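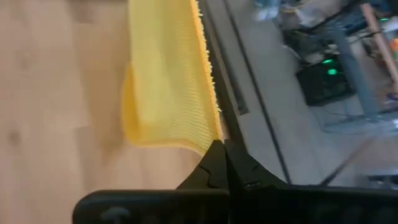 One of my yellow cloths, with the fuzzy edge

**evelien_w**

I have a stack of these yellow microfiber cloths and the edges are going. The one in the picture has a fringe of loose fibers all down one side. The ribbed part in the middle still looks fine to me. I use them on wood floors and on the kitchen counter. Do you throw them out at this stage, trim them, or hem them? I bought a big pack in April and would like to get more use out of it.

Evelien

**sombat606**

Trim and keep going. Sharp scissors, cut the loose fibers, don't pull them. I have some that have been trimmed 3 times and they still pick up dust.

**Eulalia S.**

I would not trim. If the edge isn't sewn, cutting it just gives you a new raw edge and it sheds again in the next wash. Fold it over once and run a zigzag stitch along it. Takes a couple of minutes per cloth if you have the machine out anyway.

**sombat606**

A couple of minutes per cloth is more than the cloth is worth. They come in packs for a reason.

**Eulalia S.**

Depends what you paid. I also don't like finding yellow fuzz on a floor I just wiped.

**vichien_t**

How are you washing them? That matters more than the edge. Mine frayed badly when I put them in with towels. The towel lint got into the cloths too and they stopped grabbing anything. Now they go in by themselves:

- warm water, not hot
- a small amount of liquid detergent
- no fabric softener
- hang to dry

I hang them by one corner so they take up less room on the line.

**evelien_w**

I've been washing them with bath towels and putting everything in the dryer on high. So that's probably it. I was using the Climudano softener as well.

**vichien_t**

Stop the softener first. It coats the fibers. You can get some of it out with a couple of plain washes, no detergent.

**Thanakorn C**

I'll disagree on the dryer. Low heat has been fine for me for years. High heat is the problem. Also, the Prulis cloths have a bound edge and don't do this. They cost more and they're a bit stiff at first.

**sombat606**

Had the Prulis ones. The binding leaves streaks on glass.

**Thanakorn C**

I don't do windows with them. On floors I haven't seen any streaks.

**evelien_w**

Thanks all. I'm going to trim half and zigzag the other half, and wash them separately from now on. The worst ones can go in the garage for the bikes. I'll post again after a few washes.

**Eulalia S.**

Use polyester thread if you have it. Cotton shrinks and puckers the edge.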